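Search this site Enter keywords Go
Home Columns Shop Floor Letters About

The Hand Behind the Robot

Every few months somebody sends me a clip of a robot doing something small and domestic, and every few months I watch it to the end and ask the same thing. Who was driving?

Usually it's a person. Sometimes they hold a pair of lightweight handles and the arms across the table copy them. Sometimes they take hold of the arm itself and walk it through the job. Either way the motions get recorded, the recordings get fed to a program, and the program is supposed to come out knowing how to do the thing alone. The trade calls this teaching by demonstration. The people selling it like to say it's how you'd teach a child, and I have taught two children to tie their shoes, so I feel entitled to an opinion on that.

A child gets it wrong and knows it. You see the face fall when the bow comes apart. A child will also ask you why the loop goes under, or quit and come back after lunch with a worse idea that somehow works. None of that is in the recording. A recording of my hands tying a shoe holds where my hands went. It doesn't hold that I was feeling for slack the whole time, or that I'd have done it another way with a wet lace.

I spent part of February at Clullo, a small outfit that collects these recordings under contract. They were decent to me and let me sit in the room for as long as I wanted, which turned out to be less long than I'd planned. The work is dull. An operator runs the task, resets the table, runs it again. The project I watched goes by the name Skument, and its target was 400 good runs of one poker chip job. Good means a reviewer passed it. The bad ones get thrown away, and I'll come back to that.

I tried it myself. With your own fingers a poker chip is nothing, you can flip one across your knuckles while talking about something else. Through the handles it's a miserable object. You can't feel the rim. You close the grip and look, and open it and look again, and your eyes do the work your fingertips have done for free since you were a baby. It took me far too long to pick a chip out of the case and stand it upright, and my shoulders ached afterward. The regular operators are much better than I was. They've learned a slow, square, careful way of moving that the arms can follow. 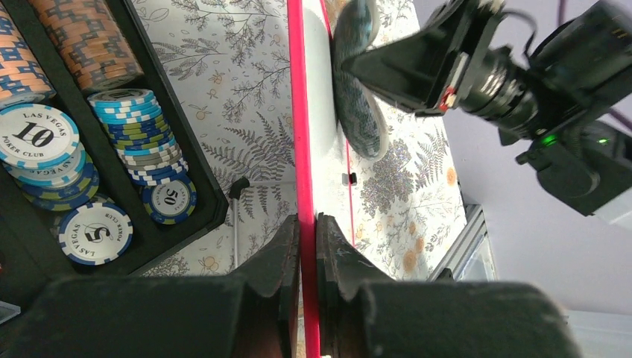
Haddad objected when I read a draft of this over the phone, saying that I was blaming the method for being young. Nobody expected the first typists to be fast, was the argument, and if slow and square gets the chip where it's going, then slow and square is fine, and speed can come later from the machine practicing by itself.

I'll grant the first half. A chip held upright against a white panel by a machine is a thing I couldn't have seen when I started writing this column, and I'm not so sour that I can't enjoy it. The "Las Vegas" chips and the flowered cloth made the table look like somebody's aunt was about to deal a hand. I liked being there.

The second half I don't buy, or not at the price it's offered. What those operators have learned is a skill, and a real one, but it's the skill of working the handles. It isn't the skill of handling chips. If you want a program that moves the way a careful person moves when they've lost the feeling in their hands, you'll get it. I'd only like the brochures to say so.

Then there are the runs that get thrown away. At Clullo I asked to see the log, and for the stretch I looked at it listed 1,743 attempts. I watched a fair number of the rejects being made. A chip slips, the operator fumbles, catches it against something, saves it. That's the most human moment of the afternoon and it goes in the trash for being messy. I understand why. Messy runs are hard to learn from, and the customer is paying for clean ones. But a machine that has only been shown things going right has been shown very little about a table where things go wrong, and every table I have ever worked at was that kind. I'm told some shops now keep the recoveries on purpose. Good. They should charge more for them.

I also wonder about the people. The operators I met were paid by the hour and didn't seem badly treated. One had done 130 runs of the same motion that week and described it as knitting without getting a sweater. Vilero, which buys a lot of this kind of work, has a sales page that talks about robots that "learn from us." Us is a generous word. It was three or four people in a room with the blinds down, and their names aren't on anything. When my father showed an apprentice how to scribe a line, the apprentice could tell you thirty years later who'd shown him.

I'm not against it. I wrote much the same thing about self-checkout and I use self-checkout. If somebody gets a machine to clear a kitchen table by itself, in a kitchen it has never met, with a kid's homework stuck to the butter dish, I'll come and watch and I'll bring the butter. What I want in the meantime is a line of small print under every one of those clips, saying whether a person was driving, and how many tries it took, and what happened to the others. It would cost nothing. The fact that I see it so rarely is the main reason I keep asking.

Recent columns
The Forklift Knows Where You Are
300 Pages of Manual and No Index
What the Label Printer Taught Me
Letters: Readers on Self-Checkout, Again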